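Speaker notes: Choosing a table that lasts
Evening talk, Umirum hall, 11th July

Slide 1
Say hello, thank the hosts. Mention that questions come at the end. The talk is 15 minutes if I keep moving.

Slide 2
Start with the legs. Most people look at the top first and the legs last. Eero Saarinen disliked the clutter of legs under tables and chairs and put his on a single stem. Good for knees, but a single stem needs a heavy base. Ask who has one at home.

Slide 3
Height. Kitchen tables and desks are close but not the same. Tell the story of the Drireck desk I sawed down twice and then had to prop up on books. Keep it short.

Slide 4
Colour of the top. Dark tops show dust and crumbs. White tops show tea, ink and anything dark left standing on them. Pale tops do throw light back up, so they suit close work in a dim room. Pause on the two photos.
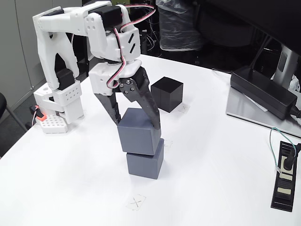
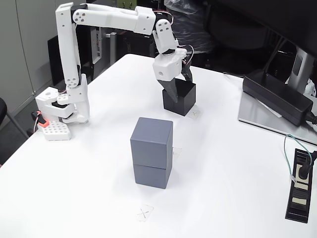

Slide 4: white tabletops in use.

Slide 5
Edges. A square edge chips and a rounded one wears better. Pass round the Kpodo offcuts, square one first. Ask for them back before moving on.

Slide 6
Care. Damp cloth, then a dry one. No scouring powder. Mats under hot pans. Oil bare wood every September, before the heating goes on.

Slide 7
Buying second-hand. Lean on one corner and see if it rocks. Look underneath for old screw holes and swelling. Erkden tables have bolts that can be tightened, glued ones are harder to put right. My own cost three pounds at a house clearance and needed six new screws.

Slide 8
Contact details. Leave this one up during questions. Leaflets are by the door.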